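Cloth is still the hard part
Posted 25 Feb 2021 by Čestmír Dvořáček
Filed under: benches, manipulation, laundry

Last April I wrote that rigid parts were mostly a solved problem for a small shop and that cloth was not. A few readers disagreed, so I have been keeping notes.

A bracket has six numbers that describe where it is. A cotton bag dropped on a table has no such list. Its edges are under itself, the lining shows where the outside should be, and the handle you want to grasp may be at the bottom of the heap.
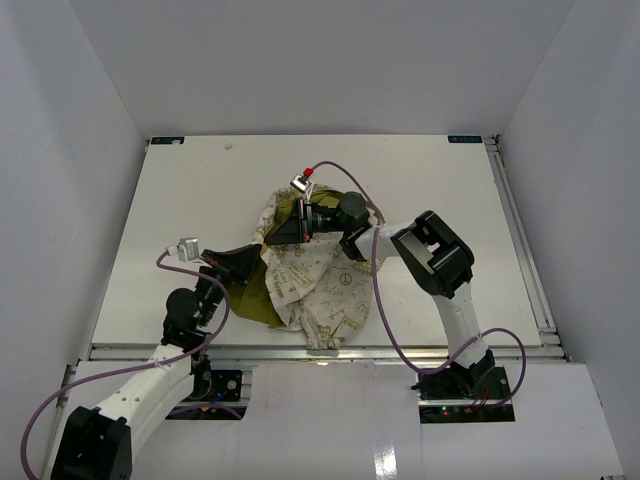 My benchmark is dull: flatten the bag, printed side out, fold it in half, stop. I allow 300 seconds. A person needs 8. Shakuntala Bisht at Jeneo prefers to score by number of regrasps, and I have come around to her view, as elapsed time rewards fast arms that accomplish very little.

Two arms are the minimum for this work. One pins, the other pulls. The trouble starts when both tips want the same fold, because the planner has to keep them apart by less than the width of a finger and the cloth moves whenever either one does. Tension is also poorly observed. Wrist cameras show colour and creases well enough but say little about how hard the fabric is being stretched. 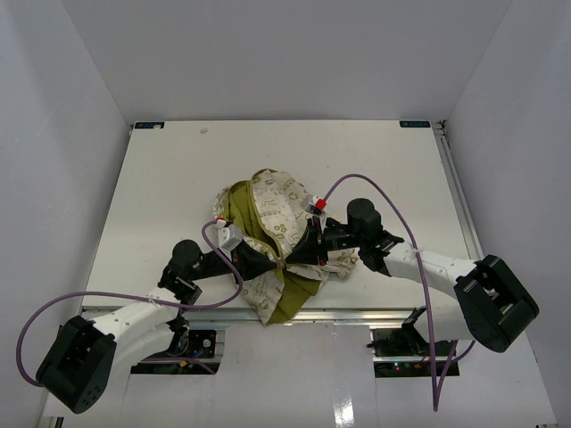

For comparison, the Charvát shop-floor cell I reviewed earlier handles 68 moulded parts without a fault and cannot pick up a tea towel. Same class of gripper, same payload.

My estimate for an unattended laundry folder at a household price is unchanged at 5 years. Towels first, fitted sheets last. Notes on fingertip wear to follow once the replacement pads arrive.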